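Re: [SURNAMES] Tedetti in the 1880 census

On 18 July 2023 a list member wrote:
> The Ukance index gives 353 Tedetti households,
> all from one village, Brirnarine. So we must
> all be cousins! Has anyone else matched them?

I'd slow down before calling anyone cousin. An index entry is one person's reading of bad handwriting.

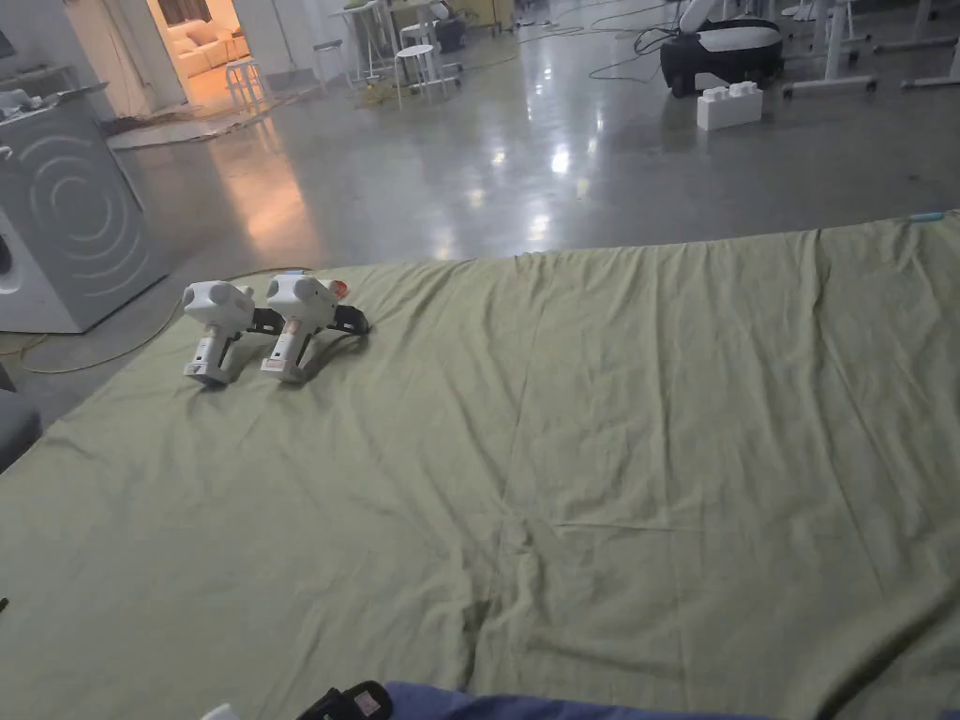

I pulled 8 of those entries last December and read the page scans. Only 2 said Tedetti to my eye. The rest could be Tedeschi, Todette or a blot.

> It also says the name means "little German."

Says who? I see no source given.

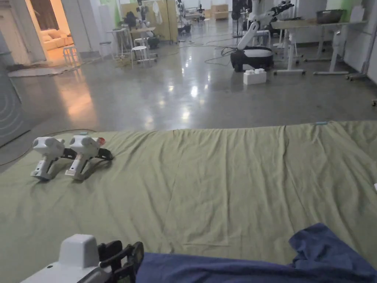

D. Okabe

As for Brirnarine, it's typed in the birthplace column for people whose page just says "Italy." Somebody filled that in later — I'd like to know from what.

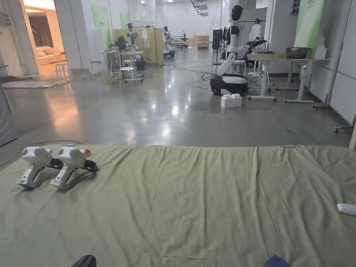
Two good readings don't make a village. They may be real Tedettis, sure. But they sit like those two little light-blue markers on the far edge of the green sheet, with a long stretch between them and no line joining one to the other. Show me a baptism or a ship's list.

Page 2122 is the one I'd check first. Please post what you read there, before looking at the index. 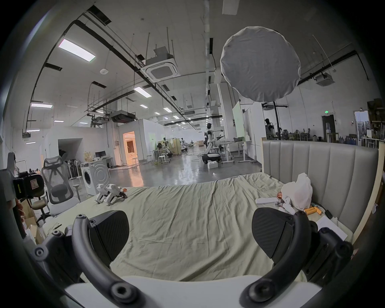
Gray headboard, with a white bag on the sheet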